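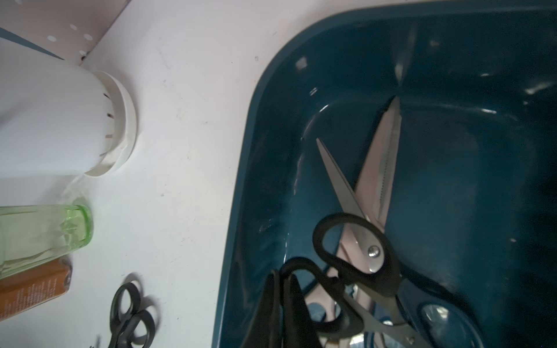
Foto: Bastian Vogler / Arquivo Grirkent

Início | Receitas | Despensa | Utensílios | Contato

Dicas de cozinha > Massas e molhos

Massa seca, molho e queijo: como comprar, guardar e aproveitar

por Lorraine Cropper
23 de abril de 2025

Imprimir | Enviar por e-mail

Quem compra em mercearia italiana costuma voltar com mais coisa do que precisava. As dicas desta página servem para a massa, o molho, o queijo e os embutidos durarem até o último pedaço.

Massa seca

Olhe a superfície antes de pagar. Massa opaca e um pouco áspera segura melhor o molho que a lisa e brilhante. Pó no fundo do pacote indica que a massa levou pancada no transporte. Em casa, passe para um pote com tampa e cole nele o pedaço da embalagem com o tempo de cozimento. Não misture restos de pacotes diferentes, a não ser para sopa.

Para cozinhar, panela alta e bastante água. O sal entra quando a água ferve. Óleo na água é dispensável. Prove 2 minutos antes do tempo indicado e termine o cozimento na frigideira, com o molho e uma concha da água da panela. O amido dessa água engrossa o molho.

Molho de tomate

Tomate pelado em lata rende um molho mais regular que o fresco fora da estação. Amasse com a mão ou com um garfo; o liquidificador deixa o molho claro e espumoso. Refogue o alho em fogo baixo e tire antes de escurecer. Cozinhe por 40 minutos, com a panela meio tampada, e ponha o manjericão só no fim.

O molho pronto aguenta 3 dias na geladeira. Para congelar, use porções pequenas, em saco bem achatado, que descongela depressa e ocupa pouco espaço. Escreva o conteúdo no saco ainda vazio, porque a caneta não pega no plástico úmido.

Queijo duro

Compre em pedaço e rale na hora. Guarde embrulhado em papel-manteiga, dentro de um pote na parte menos fria da geladeira. Troque o papel quando ficar engordurado. Se o pedaço ressecou, ainda serve para ralar.

A casca dos queijos curados de casca natural vai para a panela de feijão ou de minestrone. Raspe com a faca, lave e deixe cozinhar junto. Retire antes de servir. Casca com parafina ou outra cobertura vai para o lixo.

Embutidos fatiados

Peça pouco de cada vez. O salame inteiro fica bem pendurado em lugar fresco e arejado; depois de cortado, vai para a geladeira com a ponta coberta. Tire as fatias da geladeira um pouco antes de servir. No balcão da Zileck, em Bimholm, separam as fatias com papel se o freguês pedir, e vale a pena pedir.

Azeite e azeitonas

Azeite longe do fogão e da janela. Em agosto, quando a cozinha aqui esfria, ele pode ficar turvo na garrafa; volta ao normal em temperatura ambiente. Azeitona a granel deve ficar coberta pela salmoura. Se faltar líquido, complete com água filtrada e sal, e use sempre colher limpa.

Pão do dia anterior

Corte em cubos, regue com azeite e leve ao forno até dourar. Para farinha de rosca, deixe secar bem e bata depois de frio. Guarde em vidro fechado.

Na próxima página: molho branco sem grumos, pela receita da cantina Ignacio.

Imprimir | Enviar por e-mail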